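**Wed 29 October**

Back at the desk after supper because I said I would write this down while I was still annoyed, and I'm still annoyed.

The second draft of the Pennington acceptance rules came in this morning. It's longer than the September draft and I can't say it's better. Somebody has gone through and changed every "should" to "shall," and I suppose that makes it a standard. The rule I complained about in September is still there, with a new number: a grasping policy passes if it completes 50 of 60 simulated trials on a "representative tabletop arrangement." I asked then who decides what is representative. The new draft answers this by defining representative as "typical of intended use." So we're where we were.

I spent the morning on the trial logs from Multbridge. They sent over 2638 episodes and want them counted toward the good practice label. I don't think they're cheating. I think they did what the draft told them to do, and the draft told them to do very little. Take success. An episode counts if the object is "secured and displaced." No height, no hold time. A thing that gets nudged sideways while the fingers happen to be closed would count, as far as I can tell from the wording. I wrote that in the margin in September. I wrote it again today, in bigger letters.

Then the matter of what the wrist view can see. Section 4 says the target object shall be visible to the policy "at the time of approach." Fine, but approach is a long time. A gripper that comes down over something hides it, and the closer it gets the more it hides. Is the object visible at approach if it was in plain sight at the start and covered for the rest? I'd want the draft to say at what point the view gets checked, and how much of the object has to be showing. I proposed a fixed checkpoint and a note in the log whenever the gripper covers part of any object on the table. The reply was that this would be "burdensome for smaller labs." We are a smaller lab. I'd find it less burdensome than arguing.

Lunch at my desk, soup, too salty.

Afternoon went to randomization. The draft wants lighting and surface texture varied, which I agree with, and then accepts any variation at all as meeting the rule. You could shift the light by a hair and tick the box. Mindesano does it more carefully and publishes its ranges, and I've grudgingly started doing the same. Ranges can be argued with. A ticked box can't.

I'm also not sold on shadows being treated as decoration. The draft puts them under "visual realism, optional." A soft dark patch on a table is one of the things I'd expect a policy to trip over, and I'd rather know. I asked for a column in the report that splits results by whether a shadow lies near the target. It'll probably be refused. I'll keep the column in our own reports whatever they say.

The part I did like, and I should be fair for one paragraph: they now require failed episodes to be kept. All of them, with the views, unedited. Denum used to throw out anything the operator marked as "bad start," and you can guess how many bad starts there were. If this one rule survives into the final text I'll stop grumbling for a week. The draft also says a reviewer must open 400 episodes by hand before signing. I believe in that number a good deal less, since nothing says how long to look at each, and I know how people look at the last hundred of anything. I know how I do.

I don't object to simulation. I've used it for years and it has saved me a lot of broken parts. What bothers me is a pass mark earned in simulation and then quoted to a customer with the word "simulated" dropped somewhere along the way. The draft has one sentence on that, in an annex. Annexes don't get read. I asked for it to go on the first page, and on the certificate too.

Pasting in two wrist views from today's pile, so that when I reread this I remember what section 4 was supposed to be about.
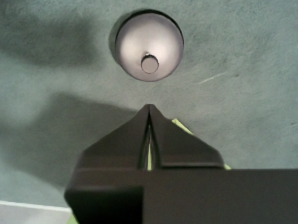
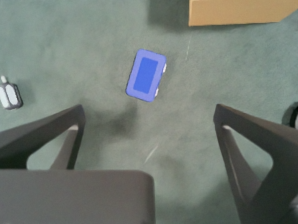 *Both simulated. First: silver piece ahead of the fingertips, something yellow-green apparently mostly hidden under the gripper. Second: blue case between and above the open fingers, other objects only partly in view at the sides.*

Comments go back tomorrow. I still have to rewrite the one about the annex so it sounds polite, and find the page number for the hold time complaint.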